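1/ Small report from our can shelf work at Plenach. We had a fault in June and I want to write it down properly.

2/ The task is simple: two arms, a green table, drink cans to put on a shelf. In run 95 the left arm stopped answering for 40 seconds and kept its last position.
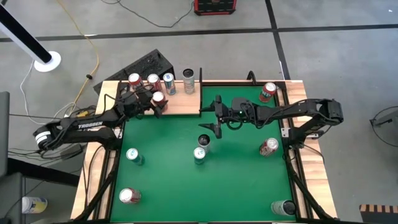
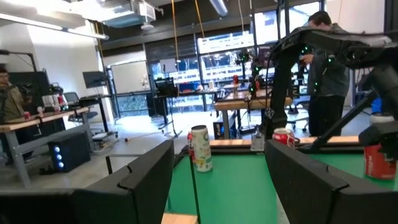 Cans and grippers, from more than one side: 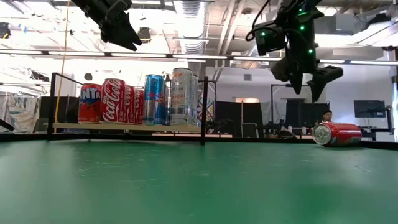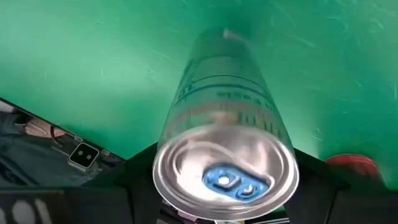
3/ The log showed error 748, a lost message on the motor bus. The right arm did not know this and continued - that is the part I do not like.

4/ Kirui, our control program, now stops both arms if one is silent for 14 milliseconds. Please check your own setup for the same thing. I still look for the bad cable.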